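Re-padding a hand-held gripper so it stops dropping the crockery
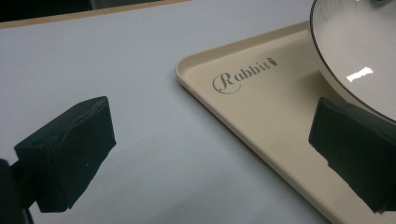 Black pads open over the table and the Rabbit tray's edge, bowl at upper right.

Bare printed fingers are fine for sponges and hopeless for anything glazed. The fix is foam, and an evening you'd otherwise have spent on something dignified.

You need soft foam, black cloth tape, contact cement, a sharp knife and 400 grit sandpaper.

1. Take both fingers off their brackets. Jaime Coelho does it with them on, and Jaime Coelho has glue on his encoder.

2. Sand the finger faces until the shine is gone. Wipe off the dust.

3. Cut two foam blocks a little bigger than the fingers. Cut them together, stacked, or they won't match and the gripper will twist whatever it grabs.

4. Cement both surfaces, wait until they're tacky, then press. You get one try at lining them up.

5. Wrap the blocks in tape, pulling it snug around the corners. Creases on the face don't matter much. A ragged lower edge will get worse, so trim it now or trim it in February with the rest of your regrets.

6. Refit the fingers and zero the opening again. My Besura board read 702 fully closed before the foam and 1210 after, which explained a lot of squashed paper cups.

Practice on a bowl sitting on a tray. Come in low, one pad on each side, and close slowly. If the bowl slides, your pads aren't parallel, so shim the bracket and go again. Leave the good china in the cupboard until you're bored with succeeding.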